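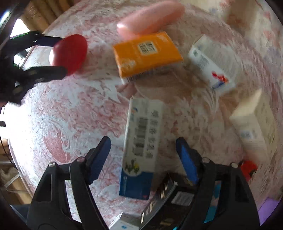 4.2 Cartons on patterned cloths

Marwat and Cuvier claim that a busy cloth slows people down when they sort small cartons. We doubt it. Their effect rests on 5 households, and two of those used plain covers. In our 300 trials, printed swirls made no clear difference to sorting time; small type did.

Figure 4. A white and blue carton on a marbled surface in pink, white and gray-blue, with a black box and a small white box nearby.

Whether glare matters as well, our data cannot say.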